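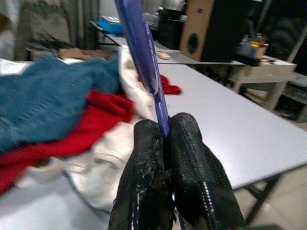 一堆衣服怎么变回一柜衣服：换季整理的完整做法

2022年8月30日更新

每到换季我都特别兴奋！把衣服全搬出来堆到桌上，挑衣架，叠毛衣，翻出去年忘在最里面的那件外套，对我来说比逛街过瘾多了。上一篇讲抽屉的文章有2,674位读者收藏，留言里问得最多的是：“衣服已经堆成山了，从哪儿下手？”那这一篇就从山开始讲，讲到最后一件挂进柜子为止。

我的做法一部分是跟Theresia Hämmerli学的，她在Mitville开过一阵子家务整理课，我去上了整整一期，笔记到现在还夹在冰箱旁边。另一部分是自己一季一季试出来的，哪里和她教的不一样，我会写明。

要准备什么

一张大桌子，能绕着走一圈的最好。床也行，但床太软，叠毛衣的时候会陷下去，而且晚上总得睡觉，一赶时间就全塞回去了。

衣架若干。薄的塑料衣架挂衬衫和T恤，宽肩的留给外套，带夹子的挂裤子和半身裙。

两个空纸箱或者袋子，一个装要送走的，一个装要缝补的。

一把粘毛刷，一把小剪刀剪线头，一块半干的抹布擦柜子。

喜欢的音乐！我一般放一整张专辑，听完差不多正好分完第一轮。

第一步：先把柜子清空一格

请注意是一格，不用一口气搬空整个柜子。我第一次整理的时候把所有衣服都倒了出来，结果到了半夜还坐在地板上，旁边全是袜子。现在我每次只清一个隔层或者一段挂杆，做完再清下一段。

清空以后马上擦。抹布拧干一点，擦完把柜门敞着，等你分完衣服，里面也干透了。

第二步：按料子分，颜色先放一边

很多教程一上来就教人按颜色排彩虹，好看是真好看，我也爱看。可是在桌上分堆的时候，按料子分快得多。拿起来摸一下就知道该去哪边：

牛仔和厚棉布一堆。

针织和毛衣一堆。

衬衫、薄棉、容易皱的一堆。

外套和有内衬的单独放，最好直接上衣架。

摸一下就放，别展开来看，更别试穿。我知道很难忍住（去年我找到一条红裙子，当场穿上照了半天镜子，进度全停了），但这一轮真的只分堆。想试的衣服全部搭到椅背上，最后一起试，留作奖励。

第三步：决定挂还是叠

Theresia在课上教过一个小测试，我一直在用：捏住衣服的肩部提起来，等一会儿。往下坠、越坠越长的，叠起来；能撑住自己样子的，挂起来。毛衣几乎都属于第一类，尤其是粗针的。挂一个冬天，肩膀上会鼓出两个小角，穿上像长了一对耳朵。

牛仔外套可以挂，牛仔裤我主张叠。她主张裤子一律挂。两种都可以，看你家是挂杆长还是抽屉多。

连帽衫比较特别。挂着帽子会往后拽领口，叠着又鼓一大包，我的办法是叠好以后把帽子翻下来压在背面，竖着插进抽屉。

第四步：让衣架提前到位

这是我最想推荐的一步，省下来的时间多得惊人！分完堆以后，把要用的衣架全部取出来，挂钩朝同一个方向，放在惯用手那一侧的桌边。这样拿起衣服，套上，转身就能挂，中间不用再去翻找。

套头的衣服从下摆往里送衣架，别从领口硬塞，领口就是这么变松的。先送进一边肩膀，再顺过去另一边，最后把挂钩从领口轻轻带出来。开衫和衬衫扣上最上面那颗扣子，肩线就会乖乖坐在衣架上。

衣架要不要统一？我的答案是形状统一就够了，颜色随意。我给薄衣服用同一种细塑料衣架，有蓝有紫，挂在一起很活泼，肩线还是齐的。读者Yoon来信说她全家用颜色区分，一人一种颜色，收衣服的时候连小孩都能帮忙归位。这个主意太棒了，人多的家庭可以试试。
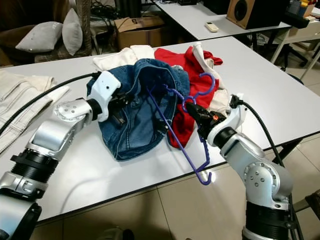
第五步是对付桌子正中间的“硬骨头”，也就是又厚又皱、一压住别的衣服就谁也抽不出来的那种。我的顺序是从最上面、最靠中间的厚料子开始，先把它拎走，底下和旁边的自然就松开了。像这样一桌子衣服，深蓝色的牛仔揉成一团占着中间，后面是大红色的，再往后堆着米白色的针织，我会先处理牛仔，接着是红的，针织放到最后慢慢叠。紫色衣架也别早早埋进衣服堆里，塑料挂钩最喜欢勾住毛线圈，拽一下就是一个线头。

牛仔料子怎么抚平：两手捏住腰头或者肩线，往下抖一抖，再铺到桌上，用手掌从中间往两边推。缝线厚的地方多推几下。裤子对折以后，裆部那个小三角往里收，整条就成了规整的长方形，之后折三折还是卷起来都随你。

第六步：毛衣的叠法

背面朝上铺平，袖子往中间折，袖口朝下摆的方向放，不要两只袖子叠在同一个位置，左右错开一点，叠出来厚薄才均匀。然后两侧往里收，再从下摆往上对折一次。粗针的毛衣到这里就可以停手，细针的可以再折一次，竖着放。

叠的时候不要使劲压。毛衣蓬松一点躺在那里，看着就暖和！

深色和浅色的毛衣我会分开放，特别是大红色和米白色，头几次洗之前千万别挨着。有一年我偷懒，一件奶油色的针织衫领子上多了一抹粉，后来只好当成设计来穿。

第七步：回柜

先放叠的，后放挂的。重的在下面，轻的在上面，这季最常穿的放在伸手就能拿到的地方。

挂杆上从长到短排，左边长右边短，下面会空出一块斜斜的地方，刚好塞一个矮收纳盒。这时候想按颜色排就尽情排吧，衣服都在架子上了，换个位置只是顺手的事。

每件之间留一点空隙，能轻松插进一只手就可以。插不进去，就回头再看看“送走”那个箱子是不是太空了。

关于要送走的衣服

我给自己的规矩是，拿不准的先留一季，在衣架上反着挂。挂钩朝外，穿过一次就转回来。等到一月份打开柜子，还朝外的那些就有答案了。冬装要等到开春再看，别拿夏天的标准去判它们。

要缝补的那一箱，请放在你每天都会路过的地方。放进柜子深处的缝补箱，我家曾经有过一个，里面的衣服后来小孩都穿不下了。

读者常问的

衣服分到一半，客人来了怎么办？拿一条大床单，连堆带桌子一罩，等人走了掀开接着分。料子分好的堆之间放个衣架隔开，掀床单时就不容易混。

桌子太小呢？一次只拿一抱衣服过来，分好一抱再拿下一抱，堆好的放到沙发上。我住小公寓的时候一直这么干，一样能做完。

要不要买专门的叠衣板？我买过，新鲜了一个礼拜，现在垫在花盆底下。喜欢整整齐齐一个尺寸的朋友可以用硬纸板自己裁一块试试，合手了再说。

孩子的衣服也按料子分吗？孩子的我按“现在能穿”和“还太大”分，太大的直接收进箱子，箱子外面写上尺码。料子什么的，等他们不再一个月蹿一截再讲究。

下一篇写围巾和帽子，我已经把抽屉里那一团全倒出来了，缠得非常壮观。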